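# 作業ノート 木製ハンガーの選別と収納

2022年4月10日(日) ロフト階 作業机

前回(3月)からの続き。衣類ラック用ハンガーの種類を揃え、余りを半透明のケースに入れて保管する件。前回はケースを棚に載せる高さまで決めて終わっている。今回は収納の向きと、ケース一個あたりの扱いを決める。

## 前提

- 対象は下バー付きの木製ハンガーに限る。針金製と樹脂製は前回の時点でCimgate側の倉庫に戻した。
- ケースは半透明の樹脂製、側面に持ち手の穴があるもの。Ivumの在庫から出した。蓋は使わない。
- 棚はRüeggの浅型。有効高さは728 mm、二段に仕切って使う。
- 棚の間口は846 mm。棚板の公称幅は898 mmだが、支柱の内側で測るとこの値になる。前回のノートに898と書いたのは誤りなので、配置図を描くときは846を使うこと。

## 選別の基準

ハンガーは入れる前に一本ずつ見る。順番は固定していないが、フックから始めると見落としが少ない。

フックの回転。指で一周させ、途中で引っかかるものは別にする。回転が軽すぎて自重で向きが変わるものは使用可。ただし収納時にフックの向きが揃わないので、ケースの一番上に置く。

フックの根元のがたつき。本体を持ち、フックを前後に倒す。金属と木の境目に隙間が見えたら修理箱へ。接着で直すかどうかはReisingerが判断する。前に私が瞬間接着剤を流したものは回転しなくなったので、勝手に流さない。

下バーの固定。両端をつまんで軽くねじる。音がしても動かなければ可。動くものは修理箱。

表面。ささくれは、薄手の布を肩の部分に滑らせて確かめる。目視では足りない。布が引っかかった箇所は番手80の紙やすりで落とし、そのあと細かい番手で均す。80のまま終えると布の繊維が残る。

塗装の剥げ、色の違いは選別の対象にしない。前回この点で時間を使いすぎた。

## 収納の向き

候補は二つあった。

一つ目は立てて入れる方法。フックを上に揃え、肩を左右の壁に当てる。取り出しやすいが、肩幅がケースの内寸に合わないと傾き、隣のハンガーのフックに絡む。さらにフックの分だけ高さが出て、二段に仕切った棚では上段の板に当たる。

二つ目は寝かせて入れる方法。三角の面をケースの底に沿わせ、フックを縁の外へ逃がす。本体は底に収まり、フックだけが縁を越える。高さは抑えられる。欠点は、下のものを取るために上のものを全部出す必要があること。余剰品の保管なので、頻繁な出し入れは想定しなくてよい。

二つ目を採用する。フックを逃がす側は、持ち手の穴がある面を避ける。穴の側に出すと、ケースを持ち上げたときに指がフックに触れる。

## 作業手順

1. 机の上を片付け、ケースを手前に置く。持ち手の穴が左右の側面に来る向きにする。
2. 選別済みのハンガーを手の届く位置に置く。床に直接は寝かせない。椅子に立てかけるか、もう一方の机に並べる。
3. 一本目を底に寝かせ、フックを奥の縁に掛ける。掛けたあと本体を軽く押し、底から浮いていないことを確かめる。浮く場合はフックを少し回すと収まる。 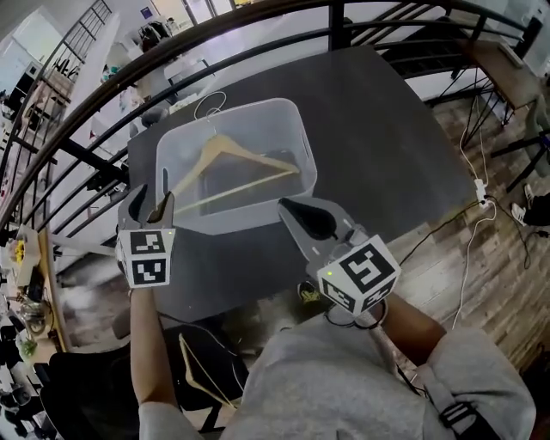
4. 二本目は肩の向きを一本目と左右逆にして重ねる。フックは同じ縁に出すが、一本目のフックとは位置をずらす。
5. 三本目以降も同様に交互に重ねる。本体がケースの縁の高さに達したら、そこで止める。押し込まない。
6. 持ち手を両側から持ち、水平に持ち上げる。フックが机や隣のケースに触れないことを見る。
7. ラベルは手前の面に貼る。記載は種別と選別日のみ。本数は書かない。

## 気づいた点

手順3について。フックを縁に掛けるとき、先端を外側へ向けるか内側へ向けるかで安定が違う。外側に向けて縁を越えさせるほうが本体が動きにくい。内側に向けると、ケースを傾けたときに本体ごと手前へ滑る。

半透明なので、外から見て中身が木製であることは判別できる。ただし下の段に別種が混ざっていても、外からはわかりにくい。混入の確認は入れる時点で済ませる。

机の天板が暗い色なので、木くずや白い糸くずが目立つ。やすり掛けのあとの清掃確認には都合がよい。やすり掛け自体はこの机ではせず、下の階の作業台で行う。手すりの近くで粉を払うと、下の衣類に落ちる。

Oberholzerから、フックに紙を巻いて保護する案が出ていた。試したが、巻いた紙がずれて縁に掛からなくなる。見送り。ケースの縁に傷が付くことを気にしての提案なので、縁側に薄いフェルトを貼るほうがよいと思う。フェルトはPredowの余りがあるはず。未確認。

床の電源タップは、ケースを運ぶ経路にかからない位置へ寄せておくこと。両手が塞がると足元が見えない。延長の白いケーブルも束ねたい。面ファスナーの結束帯が要る。

## 修理箱の扱い

修理箱に入れたものには、理由を書いた紙をフックに通しておく。「回転」「根元」「バー」のどれかを書けば足りる。紙のないものが混ざると、最初から見直すことになる。

Reisingerへの確認事項。根元のがたつきを直す場合、木部の穴を埋めてから金具を戻すのか、金具を太いものに替えるのか。後者なら部品の手配が先になる。返事を待つあいだ、該当品には手を付けない。

## 残り

- フェルトの在庫確認。なければ厚手の布テープで代用できるか試す。
- 棚の配置図の寸法を846 mmに書き直し、古い図を捨てる。
- ケース同士の間隔を決める。フックが後ろに出る分、棚の奥行き方向に余裕を見ること。奥行きはまだ測っていない。
- 結束帯の補充。
- 修理箱に「回転」と書いたもののうち、塗料が詰まっているだけのものを分ける。楊枝で取れる場合がある。

配置図は奥行きを測ってから描き直す。測定にはRüeggの棚を一度手前に出す必要があるので、Oberholzerの都合を聞く。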